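Nitgate Robotics Club
Minutes of the meeting held 2023-01-02

Apologies: several, of varying sincerity.

1. Minutes of the last meeting
Agreed, after the word "triumph" was struck from the paragraph on the Parbridge heat.

2. Cloth project
The cloth group reported. The task remains to pick up a small blue cloth from a spread sheet using the hand-held grippers, left and right, and to put it down folded. The group has spent longer getting the sheet flat than on anything involving a gripper, and asked for this to be recorded as progress. It is so recorded.

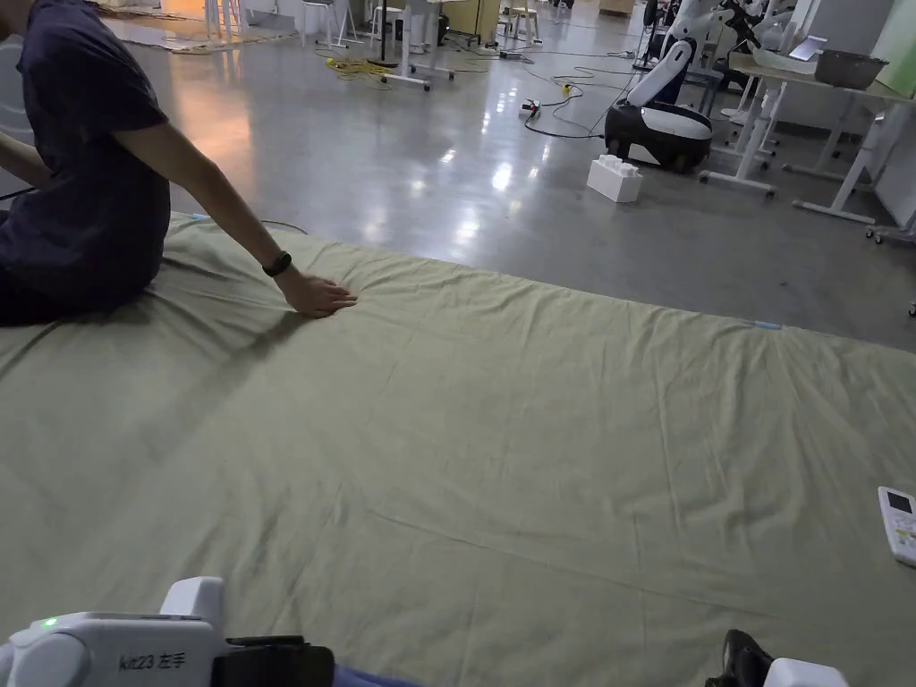
A proposal to iron the sheet was put forward. The club does not own an iron. A proposal to buy an iron was deferred to February, along with the person who made it.

3. Recordings
The target is 3000 recordings. The total stands at 1634. A member asked whether the ones where the cloth was dropped had been included and was told that they had, under a separate heading. The separate heading is now the longest in the spreadsheet.

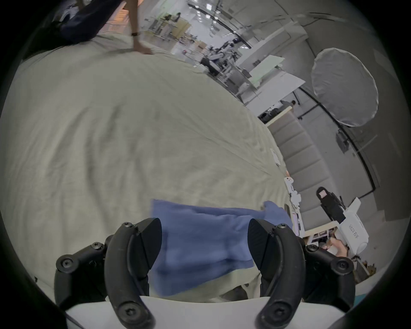

It was agreed that anyone recording must name files by the agreed system and not by mood. Five files called "final" are to be renamed by whoever saved them.

4. Bataineh Cup
Entry form still not sent. The rules now allow either cloth or blocks. The meeting voted for cloth, the blocks party asking that its dissent be noted at length. Noted.

5. Team name
Warnonance was kept, there being no agreement on how to say it.

6. Any other business
Chargers go back in the drawer. This was also item 6 last time.

Next meeting in February, usual room.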